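Last updated: October

We finally had the panels put on the garage roof. I had been going back and forth on it for two years, and what settled it was the electric bill from last winter, which came to 281 dollars for one month. Joni Jääskeläinen down the road had his done by Travov and was happy enough, so I called the same people.

The garage faces a little west of south. There's a maple on the east side that shades two of the panels until 10 in the morning. The installer said I could cut it down or pay extra for optimizers. I paid for the optimizers. 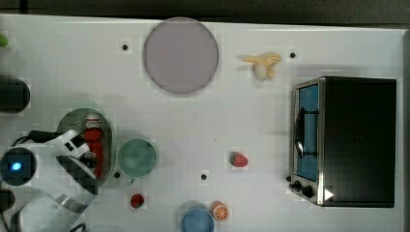
The inverter is a Grilto and hangs on the inside wall next to the breaker box. It hums when the sun is strong. Anneli Kettunen asked me if you can hear it from the house, and you can't, but you can hear it fine if you're standing at the workbench.

Getting the permit took longer than the roof work. The power company wanted a second drawing with the shutoff switch marked on it, and then the person handling it was on vacation. The crew was up and down the ladder for a day and a half, and after that we had panels sitting there switched off for five weeks.
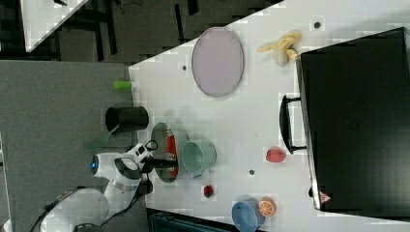
First full month of numbers: 900 kilowatt-hours made, a bit more than we used. I run the dishwasher and the dryer at noon now. The app is slow and logs me out all the time, so I write down the reading from the inverter display instead.

I skipped the battery. The quote was too high for the few outages we get. I may look at it again in a couple of years.

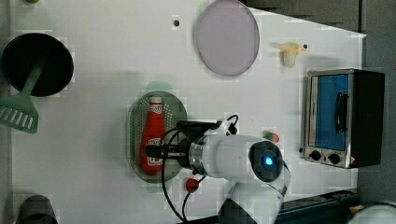 Plerkport Home Solar Club

Irja Ruotsalainen is bringing her clamp meter to the next meeting, 7 p.m. as usual. If you have a Grilto too, bring your readings and we can compare.

Contact | © Raili Kuusisto | Back to top

This site uses cookies. By continuing to read you accept their use.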